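November, collection notes, cell 2

Started at 8:10. The goal for this week is 1000 good episodes for the Grulden task set, and we have 200 that I trust. The others from last month I don't want to delete yet, but I moved them to a separate folder so they don't go into training by mistake.

Morning was with the Kocsis settings, same as before. Jaqueline Zavala operated and I wrote the labels. We noticed that our approach moves are all too similar. She always comes from the left side and closes the fingers at the same height. The model will learn only this one way, and then it will fail when the start position is different. So from now we change the start pose after every 3 episodes, and we write the pose number in the log before we press record, not after.

I also asked her to include some slow moves with the wrist tilted up, close to the housing. We have almost no examples of this kind and the policy behaves strangely there.
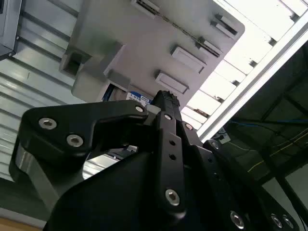
Second problem is the timing. The wrist stream and the joint log don't start at the same moment, and the difference is not constant. In Fistivo I can shift one against the other by hand, but I don't want to do this 1000 times. Wrote a small script which looks for the first finger movement in both and aligns on it. It works on the episodes I tried, except when the operator waits a long time before the first close. For those it takes the wrong peak. To fix.

Rule for labels, because we were not doing it the same way: a touch without a grasp is "contact", it is not "fail". "Fail" is only when the operator wanted to grasp and the part was not held. If you are not sure, write "unclear" and leave it for me.

Afternoon: 2 operators, short turns. The quality was better than with one long session, I think, but I should compare it properly.

To do:
Fix the peak selection in the script
Ask Illetti about the export format, the old one loses the pose number
Relabel the tilted episodes with the new rule
More starts from the right side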